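Osden Fruit Share – progress report, October
To: Celina Malinowski
From: Godfrey Shirima

Sorry this is a few days behind, the delivery rota ate most of last week. Main points first, money at the end.

Where we are
Bags going out as planned. 678 since the start of the grant, against the 600 we said in the bid. Still two pick-up points, the Clolten hall and the back door at Mussa Road. The third one (Jaren flats) is on hold until they sort out who has the key. Have chased, will chase again.

Sorting
Biggest change since the summer. We used to tip everything into crates and pack straight from there, and soft stuff ended up squashed under the citrus. Now fruit goes out on a white surface first and gets looked at before it is bagged. Slower to begin with – people found it fiddly – but complaints about split tomatoes have dropped right off. Three in the last month, was nearer a dozen in June.

Oranges and cherry tomatoes are most of what we handle at the moment. Oranges are easy, they keep and they travel. Tomatoes less so. Small ones roll, skins go if you press them, and one bad one spoils the bag by the next morning.

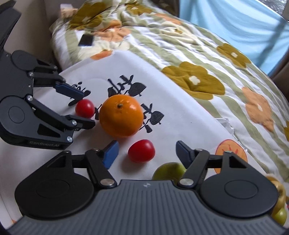

We also changed the order of packing. Oranges at the bottom, tomatoes in their own paper bag on top, folded over not tied. Sounds obvious written down but it took us until September to stick to it. The sheet on the wall now says the same thing as the sheet in the folder, which it didnt before.

Waste
Down. We were throwing out 80 kilos a month in spring, last month it was under half that. Anything marked but still fine goes in the soup box for the lunch club, who have asked for more tomatoes and fewer oranges. Can't do much about the oranges.

Problems
Supply is lumpy. Two weeks in September with hardly any tomatoes, then more than 300 punnets in one go and nowhere cool to put them. We borrowed shelf space from the lunch club but that isn't a long term answer. Second fridge is still in the plan, quotes are in, cheapest is over what we budgeted so I need a yes or no from you before I order.

Paper bags have gone up aswell. Not by a lot, but it adds up over the quarter.

Money
On budget overall. Underspent on van hire, overspent on bags and cleaning. Would like to move the van underspend across to the fridge if the terms allow it – can you confirm? Full sheet to follow once the fuel receipts are in.

Next 6 weeks
Fridge decision, as above
Jaren key, then a trial run with a small number of bags
New people on the sorting table, need showing how to handle the tomatoes
Short survey in the bags, one side only, asking what gets eaten and what doesn't

Happy to talk any of this through by phone, after 2 is best.

Godfrey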